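Tierney opens new home at Skorkeck Business Park

28 June 2022

Office furniture supplier Tierney has moved its head office and showroom to Skorkeck Business Park, bringing 28 staff under one roof after years split between two sites.

The new lease covers 600 square metres and includes a ground-floor showroom, meeting rooms and a staff kitchen.
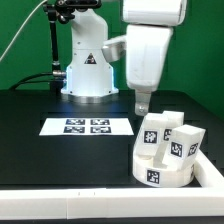
White on black, with a deep green backdrop.

"Our people were spending too much of the week driving between buildings," managing director Muireann Costello said. "Customers were never sure which door to knock on either."

Fit-out was handled by Drostby, with colours chosen by designer Cinzia Cirillo.

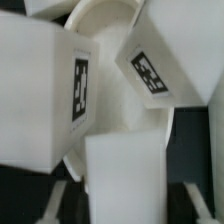

The former Beria Street showroom will stay open for order pick-ups until September. Phone numbers and account details have not changed.

Parking is free for visitors – enter from the northern gate. 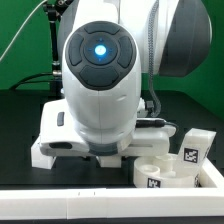 Blue light at the centre of a dark grey dial pad.

Media contact: Ciarán Phelan, Tierney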